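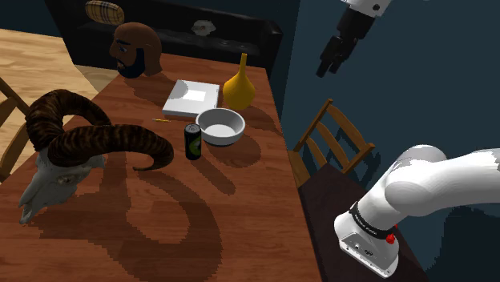
Figure 3. Simulated table in the Talpur room, gripper closed and holding nothing.

3.2 Recording examples in the simulator

Before you start, check that the Tondero licence is active and that the disk has space for 200 episodes. One full set for training is 700 episodes, and it is better to record it in several sessions.

1. Open Geneo and choose the room "Talpur". Wait until the shadows are drawn on the table.

2. Press Scatter. The program puts the objects on the table in new positions. Large objects, such as the horned skull, can hide small ones like the pencil. If the target object is fully hidden from the camera, press Scatter again.

3. Write the instruction in the Task field. Use one short sentence, for example "put the can in the bowl". Do not write two tasks together.

4. Press Record and wait 2 seconds before you move the arm. The learning system needs these still images at the start.

5. Guide the gripper with the hand controller. Move slowly near the vase – its neck is thin and the collision model is not very exact there.

6. When the task is finished, open the gripper, lift it away from the object and press Stop.

7. Mark the episode as Good, Failed or Discard. Keep the failed ones also, they are used for the Drasthorpe test.

Note: The light changes its direction with each new session. This is normal and you should not correct it by hand.

Caution: Do not press Scatter during a recording. The episode will be saved with wrong object positions, and the export does not give a warning.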